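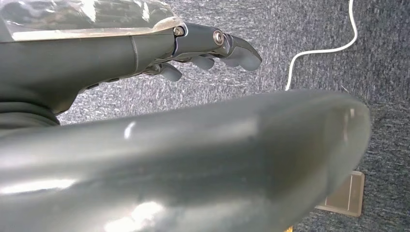 The Odetti hand up close, fingers half curled and a sheet of clear film along the top of the shell.

Odetti two-armed packing assistant: a long review from a small packing room
by Dušan Georgiev

I've put off writing this because people keep asking me whether the Odetti is "worth it," and my answer takes so long that they start looking for their coats. So let me give it the room it needs, and you can skip to the parts you care about.

We are Tuvden, and we put together snack boxes for offices, waiting rooms and the occasional wedding party. On a normal day we send out 900 boxes. Each one is a thing with little compartments, and somebody has to put a packet in each compartment, the right way up, with the print facing the person who opens it. It is pleasant work for the first hour. By the fourth you have stopped seeing the packets at all, and that's when the pretzels end up where the raisins go.

The Odetti came to us in October through Milošević, the dealer we already use for our sealing machines. We took it on a trial lease, and we've now had it long enough to be fond of it and annoyed by it in equal amounts. I should say I'm not an engineer. I do the schedules, I order the cardboard, and I fill in on the line when we're short, so what follows is a review by somebody who has stood next to the machine.

Getting it going

It took us longer than we'd hoped. The dealer's leaflet talks about being up and running in a morning, and I suppose that's true if your morning starts on Monday and finishes on Thursday. The hardware side was fine. The arms move smoothly, nothing squeaks, and the thing looks a good deal friendlier in person than I had feared (white and silver, rounded everywhere, a bit like a nice kettle). What ate the time was teaching it our boxes.

You teach it by doing the job through it. Somebody steers, the arm follows, the laptop keeps a record, and after enough rounds you let it try by itself and see what it makes of your lessons. The manual suggests 100 good rounds for each new layout. We found that 100 was plenty for anything square and stiff, and nowhere near enough for the soft packets, which slump and crinkle and never lie the same way twice. If your products come in cartons you'll have a much easier time than we did.

Plan for cables, too. I know every review says that about every machine, but please do think about it before you push the tables together. You'll want power close by and enough slack that nothing tugs when the arms reach. We had to shift our whole arrangement a yard to the left after the first day, and there was a certain amount of sighing.

The hands

If you buy this machine you are really buying the hands, so let me spend a while on them. The shells are a smooth matte gray and easy to wipe down, and I like that the fingertips are rounded and a little flattened where they meet things. They come at a packet the way you'd pick up a sleeping hamster. In all our time with it we've had very few burst packets, and I could tell you some stories about the suction picker we tried before, which treated every bag of nuts as a personal enemy.

The linkages at the base of the fingers are open, with the metal showing and small gaps between. It makes them easy to look over, and I appreciate that, but crumbs are a fact of life in our trade and they find gaps. We go over the joints with a soft brush at the end of the day. There's also a ribbed rubber sleeve at the wrist, and I would love it if Odetti sold that as a spare you could swap yourself. At the moment you have to ask the dealer, and then you have to wait for the dealer.

The camera near the hand is the cleverest bit and also the fussiest. When the fingers come round in front of it, the thumb can fill a surprising amount of what it has to look at. The software copes with this well for big objects. With small ones it will sometimes pause, back off, come in from a slightly different side and have another go. I found that maddening in the first week. Now I find it sort of endearing, and it's certainly better than having it guess.

How it does with real boxes

Our most popular layout is the Flurkholm, a wooden grid of small open cells that customers keep on the counter and have refilled. It's a pretty thing and it sells itself, but it is a pain to fill because the dividers are thin and the cells are only just bigger than what goes in them. Your fingertips get to know those edges.
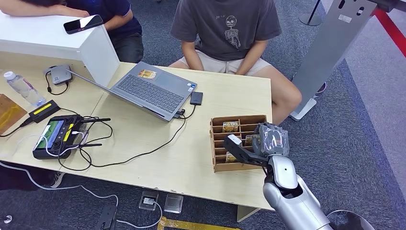 Hand over the right side of the organizer, close to the middle packet, with the laptop open further back on the table.

The Flurkholm was the test I cared about, so we spent the most time on it. The Odetti places a packet in the near cells very nicely. It's slower than a person, let's be clear, and it will always be slower than Teodora, who can fill one of these while telling you the entire plot of a film. In the rear cells it gets cautious. The hand has to come over whatever is already standing in front, and if a packet is leaning forward the machine may stop and ask for help, which it does with a little chime that we have all learned to hear in our sleep.

What I didn't expect was how good it would be at the tidying. Once a packet is in, it can be asked to straighten it, and it'll nudge the thing upright so the print can be read. I used to do that by hand on every box before sealing. I must have done it tens of thousands of times over the years and never once thought of it as a task, only as something my hands did while I worried about cardboard.

For plain boxes, it simply gets on with things. We now leave the simple layouts to it through the quiet part of the afternoon and it chugs along. The software update that arrived in our third week made the chime less frequent, and I'd say the machine we have today is noticeably better than the one that was delivered.

What it changed for the people here

I suspect this is the section most of you came for. Before it arrived we had four people on the line for most of the day. We still have four people. I wanted that settled before the lease was signed, and I said so out loud in the break room, because everybody had seen the leaflet and everybody can read. If you're bringing one of these into your own place, please have that talk before the crates turn up. Ours was a bit awkward and I'm very glad we had it.

The days do look different, though. Three people pack now and one looks after the Odetti, and they trade places through the shift. Looking after it means steering it through new layouts, answering the chime, keeping its packets topped up, and brushing out the joints. It's a gentler job on the shoulders. It is also a lonelier one, and I hadn't thought of that at all. On the line you talk. Beside the machine you watch, and it's hard to watch closely and chat at the same time. We first had people doing full mornings at it and they came to lunch looking like they'd been on a long drive. Shorter turns fixed most of that.

Teodora Kadrić has been with us longest and was the least keen, and I asked her if I could put her opinion in. She wrote it on the back of a packing slip:

"I don't mind it. My wrists are better in the evening than they were last year. I mind when I have shown it the same corner all morning and it goes and does it some other way. When a new person does that I can ask why."

I think that's fair, and I'd add something she left out because she's modest. The machine packs the way it does because she showed it. She turns a soft packet slightly as it goes down so the corner doesn't catch on the divider, and now the Odetti does a small version of the same turn. The first time I noticed, I called her over to look, and she was pleased for a second and then rather quiet. We've since put the teaching hours on a better rate than the packing hours. It seemed right to me. The lease doesn't mention anything like it, naturally, so you'll have to work that out for yourselves, and I'd urge you to do it early.

There was one real wobble. In the second week I got greedy and gave the machine a rush order, and when it fell behind, the others had to catch up on top of their own boxes. Everyone stayed late, and I brought in dumplings by way of apology. Treat it as an extra pair of steady, slow hands and build your day accordingly. If you schedule it like your fastest packer, your fastest packer is the one who'll pay for it.

Small complaints, in no special order

The carry-over between layouts is poor. You'd think that having learned one grid it would have a head start on the next, and it has a bit of one, but less than the dealer told us.

The chime can be made quieter but you can't choose a different sound. Please, Odetti, let us choose a different sound.

The help pages are written for people who already know the answer. Milošević's phone support, on the other hand, has been patient and kind with us, even on the day I had unplugged the wrong thing and argued about it.

Would I get it again?

Yes, for a shop like ours, with short runs, light goods and people who are willing to teach. If you pack one product all year long, get a proper fixed machine and save yourself the bother. If everything you sell is floppy, ask for a trial with your own packets on the table before you sign anything, and bring the ugliest ones you have.

Four stars out of five from me. Teodora says three and a half, and wants it noted that the missing half is for the chime. We've extended the lease through the spring, and next up is the two-layer gift box, with the ribbon left to us.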